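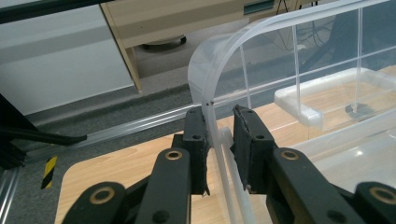 手持ちグリッパーの指先パッドは、どの時点で交換すべきか。

把持面が平らなうちは継続使用が可能であり、ほつれが把持面の中央に及んだ時点で左右同時に交換することが望ましい。

機器評価報告　Sadell製 手持ちグリッパー「Posum」(左右組)
評価機関:Wumura技術支援室
最終更新:2021年6月25日

シェア 128　コメント 7

1. 評価の範囲

本報告は、両手作業の動作記録セルに導入したPosumについて、設置、日常点検および消耗部品の交換に係る使用性を評価したものである。記録データの品質および付属ソフトウェアの機能は対象としない。使用期間中の開閉回数は、左右を合わせて2122回近くに達した。

2. 設置

本体の組立ては、同梱の手順書に従えば特段の困難なく完了する。指先の開き幅の調整も容易であり、調整後の再現性は良好であった。一方、ケーブルの取り回しに関する記載は乏しい。当室では当初、余長を床に残したまま運用したが、腕を手前に引いた際にケーブルの重みが手首に伝わるとの指摘があったため、作業台の側面に沿わせる配置に改めた。左右のケーブルが交差しないことを、作業開始前の確認項目に加えている。

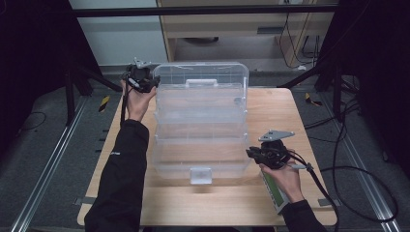
左右のグリッパーを収納ケースの両側に構えた状態。各グリップから黒色ケーブルが下方へ延びる。

上部の金属プレートは、機器の固定部として十分な剛性を有する。ただし、固定ねじは使用に伴い緩む傾向が認められたので、始業時の増締めを推奨する。増締めの際は、プレートの向きが左右でずれていないかを併せて確認されたい。ここがずれたまま記録を続けると、後日の較正に相当の時間を要する。

3. 点検と清掃

リンク機構は外部に露出しており、目視点検が行いやすい。関節部の真鍮色のブッシュについては、乾いた布による清掃のみで円滑な動作が維持された。潤滑剤の使用は避けるべきである。当室で試験的に少量を塗布したところ、埃が付着し、かえって開閉が重くなった。片側の指を軽く押し、反対側の指の追従に遅れがないかを見る方法が、簡便な点検として有効であった。

清掃時には、リンクの重なる部分にパッドの細片が入り込んでいないかを確かめる。圧縮空気を用いる場合は、パッドに直接吹き付けないこと。

4. パッドの耐久性

本製品の主たる弱点は指先のパッドにある。縁からほつれが進み、角の部分では繊維状の細片が生じやすい。縁のほつれのみであれば把持への影響は小さいものの、滑らかな樹脂の薄板を扱う作業では、左右のパッドの状態の差が把持位置のずれとして現れることがある。 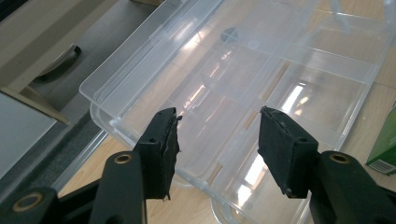 開いた状態の指先と透明な仕切りケース。左パッドは内側の縁にほつれがあり、右パッドの表面はより滑らかである。

交換作業は、指先の小ねじを外し、旧パッドを剥がして接着面を清掃した後、新しいパッドを取り付ける手順による。古い接着剤が残ると新しいパッドが傾くことから、この清掃を省略してはならない。交換用パッドは本体の販売元ではなく、MacRitchieを通じて手配する必要があり、納期の見通しが立ちにくい点は改善を要望したい。

5. 総合所見

機構部の作りは堅実であり、保守に特殊な工具を要しない点を高く評価する。パッドの供給体制と配線に関する資料については、現状では十分といえない。新たに導入する部署においては、本体と同時に予備パッドを発注し、交換日を左右の別とともに点検簿へ記載することを求める。

点検簿の様式は、管理番号162として当室の窓口で配布している。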